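3월이 되니까 드디어 베란다 창을 열어 놓고 반죽을 할 수 있게 됐다. 겨울 내내 오븐 앞에 이불을 뒤집어쓴 반죽통을 놓고 살았는데(남편은 그걸 우리 집 막내라고 불렀다) 이제 그 짓은 안 해도 된다. 신난다!

사워도우를 굽기 시작한 건 작년 8월이다. 하필 제일 더울 때. 스페인어 스터디에서 만난 로시오 아파사 씨가 유리병에 자기 르방을 덜어 줬고, 나는 그걸 가방에 넣고 지하철을 탔다가 뚜껑이 밀려 올라와서 책 한 권을 버렸다. 그래도 그 르방이 아직 살아 있다. 이름은 '잉가'. 로시오 씨가 붙인 이름을 그대로 물려받았다.

요즘 굽는 기본 배합은 이렇다.

- 강력분 300g
- 통밀 39g
- 물 235g
- 르방 70g
- 소금 7g

통밀 39g은 왜 그렇게 애매하냐고 묻는 분이 있을 텐데, 봉지에 남은 걸 탈탈 털어 넣은 날 빵이 너무 잘 나와서 그냥 그 숫자로 굳었다. 40g이어도 똑같겠지만 바꾸기 싫다. 이런 건 미신이라도 지키고 싶다.

## 접기 이야기

처음 석 달은 반죽을 열심히 치대기만 했다. 팔이 아플수록 좋은 빵이 된다고 믿었던 것 같다. 그러다 카테리네 쿠에르보 씨네 집에서 같이 빵을 구울 일이 있었는데, 이분은 반죽을 거의 만지지를 않는 거다. 손에 물을 묻히고, 한쪽을 쭉 당겨서 가운데로 접고, 통을 돌리고, 또 접고. 그게 끝. 그리고 30분 동안 커피를 마신다. 그걸 네 번 한다. 나는 그날 커피를 네 잔 마시고 밤을 꼴딱 새웠지만 빵은 지금까지 먹어 본 것 중에 제일 맛있었다!

집에 와서 따라 해 보니 세 번째 접을 때쯤 반죽 느낌이 확 달라진다. 축 늘어지던 게 갑자기 탱글해지면서 통 벽에서 깨끗하게 떨어진다. 이 순간이 너무 좋아서 가끔은 일부러 한 번 더 접는다. 많이 접어서 망친 적은 아직 없다. 대신 1차 발효를 너무 길게 끌어서 망친 적은 셀 수도 없고. 반죽이 팬케이크처럼 퍼져서 그냥 프라이팬에 구워 먹은 날도 있는데, 올리브유를 넉넉히 두르니 그것도 꽤 맛있었다.

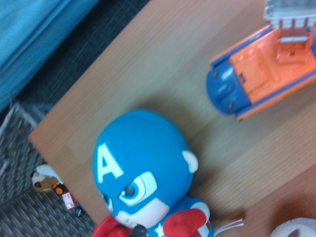

발효 온도는 아직도 공부 중이다. 우리 집 부엌은 아침과 저녁 차이가 커서 책에 나온 시간표가 하나도 안 맞는다. 그래서 요즘은 반죽을 조금 떼어 작은 컵에 넣고 고무줄로 높이를 표시해 둔다. 컵 속의 반죽이 고무줄을 절반쯤 넘어가면 성형 시작. 시계를 볼 때보다 훨씬 마음이 편하다. 다만 컵이 작으니까 큰 통보다 온도가 빨리 변한다. 둘을 꼭 붙여 놓을 것.

성형하고 나서는 냉장고에서 하룻밤 재운다. 나는 저녁 9시쯤 넣어서 아침에 굽는다. 차가운 반죽은 칼집이 정말 잘 들어간다. 실온에 둔 반죽에 칼을 대면 질질 끌려오는데, 냉장고에서 막 꺼낸 건 슥 하고 벌어진다. 이 소리도 좋다. (빵 굽는 사람들은 소리 얘기를 많이 한다. 오븐에서 꺼낸 빵이 식으면서 껍질이 타닥타닥 갈라지는 소리는 녹음까지 해 뒀다. 부끄럽지만 세 개나 있다.)

## 무쇠 냄비 없이 굽기

무쇠 냄비는 비싸고 무겁고 나는 손목이 약하다. 그래서 스테인리스 볼을 뒤집어 덮어서 굽는다. 오븐 팬을 최고 온도로 40분 예열하고, 종이 포일째로 반죽을 올리고, 볼을 덮고 20분. 볼을 걷고 다시 20분. 볼 안쪽에 분무기로 물을 두어 번 뿌려 두면 껍질이 더 얇고 바삭해진다. 걷을 때 김이 훅 올라오니까 장갑은 꼭 긴 걸로 끼자. 나는 팔목에 흉터가 하나 있다.

지난 주말에 구운 건 식혀서 재 보니 딱 361g이었다. 들어간 재료를 생각하면 너무 가벼운데, 성형하다가 한 덩이를 떼어서 납작빵으로 먼저 먹어 버렸기 때문이다. 배가 고팠다. 단면은 구멍이 고르고 속이 촉촉해서 무화과잼만 발라도 충분했다. 루스 콘도리 씨한테 반을 나눠 줬더니 마늘을 문질러 토마토를 올려 먹었다고 한다. 그 생각을 왜 못 했지? 이번 주에는 토마토부터 사 놓을 거다.

다음엔 호밀을 섞어 볼 생각이다. 호밀 1,000g짜리 봉지를 덜컥 주문해 버려서 당분간은 싫어도 호밀이다. 호밀은 물을 훨씬 많이 먹고 손에 엄청 달라붙는다고 해서 살짝 겁나지만, 캐러웨이 씨를 넣은 진한 빵에 버터를 두껍게 바를 생각을 하면 벌써 기분이 좋다. 혹시 호밀 르방을 따로 키우는 분이 계시면 밥을 얼마나 자주 주는지 댓글로 알려 주세요. 잉가한테 갑자기 호밀을 먹여도 되는지도요!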